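Kivcombe Watershed Group
Stream Monitoring Guide, Section 4: Setting Up a Conductivity Logger
Revised 25 March 2024

This section covers the Lornier logger used at our sites on Dalisay Creek and its side streams below the old strip benches. Read Section 3 (permission to enter, and what to do if a landowner or mine guard stops you) before you go out.

Conductivity tells us how much dissolved material is in the water. Streams below valley fills often read much higher than streams in uncut forest. A logger left in place catches changes that a monthly grab sample misses.

Before you leave home

1. Put fresh AA batteries in the logger. It takes 4. Do not mix old and new ones.
2. Connect the logger to a computer and open the Zadari program. Choose Set Clock, then Standard Time. We do not use daylight time at any site.
3. Type in the site number from your assignment sheet. The lowest site on Dalisay Creek, for example, is 2887. Numbers must match the sheet or the readings will be filed under the wrong stream.
4. Set the logging interval to 15 minutes.
5. Choose Delayed Start and pick a time at least one hour after you expect to be at the stream.

Note: If Zadari shows the message "Memory not cleared," stop and save the old readings first. Clearing the memory cannot be undone.

Checking the sensor

1. Rinse the sensor three times with distilled water and shake off the drops.
2. Pour the 1000 microsiemens standard into the small cup until the sensor slots are covered. Never dip the sensor into the bottle itself.
3. Wait 90 seconds.
4. Write down the reading and the temperature on the field sheet.
5. If the reading is more than five percent off, clean the slots with the soft brush and repeat from step 1. If it is still off, mark the logger "Do not use" and pick up a spare.

Used standard goes in the waste jug. Do not pour it back into the bottle or into the stream.

Choosing the spot

Look for a place with steady flow that will stay under water in October, when the side streams are at their lowest. A run just below a riffle is usually good. Stay out of backwaters, and stay upstream of road crossings where salt washes in. If two streams join nearby, go far enough below the junction that the water is fully mixed, or go above it and note which fork you are on.

Caution: Do not enter the water if it is above your knees, if it is rising, or if there has been blasting or a pond release upstream that day. Sediment ponds can let go of a lot of water in a short time.

Installing the housing

1. Drive the rebar into the stream bed until it does not move when pushed by hand.
2. Slide the logger into the PVC housing with the sensor end facing downstream.
3. Close the cap and push the locking pin all the way through.
4. Fasten the housing to the rebar with two hose clamps. Keep it a hand's width off the bottom so that it does not fill with silt.
5. Run the steel cable from the housing to a live tree or a large boulder. Leave a little slack.
6. Take a hand meter reading beside the housing and write it down with the time.
7. Tie flagging on the bank, not over the water.

Note: Orange or white coating on the rocks should be recorded on the back of the field sheet. Do not scrape it off.

Return visits

Download every four weeks. Take a hand meter reading before you lift the housing and again after you put it back. Wipe the sensor slots clean between the two. Replace any clamp that shows rust. If the logger is missing, search the bank downstream as far as the next bridge and report it the same day, along with the last known water level.

Send the download file and a photo of the field sheet together. Files without a sheet are held and are not used in our comments on permits.

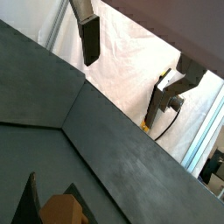
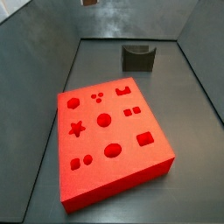 First picture: dark gray panels meeting at an inside corner. Second picture: red foam block with shaped recesses.

Continue to Section 5, Taking Grab Samples for the Lab.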